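New bowls on the table at Folura

The craft room at Folura has fresh bowls for November, and the colors are a treat! Sneha Dhillon picked them out for the bead-sorting table - a pale mint green, a soft salmon pink and a medium blue, all plastic and all set out by the window. 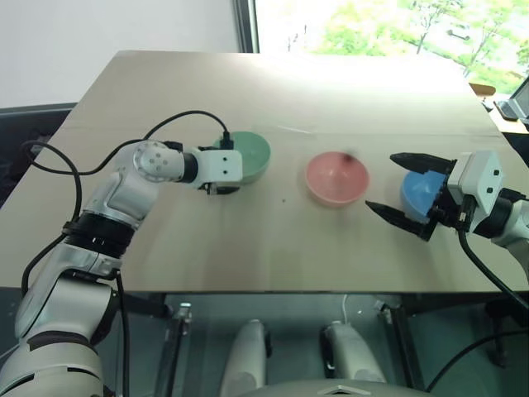 Sorting hour

Beads come out at 5 p.m. and the tables fill up fast. Naveen Bansal has 43 names on his list already - and he'd love more!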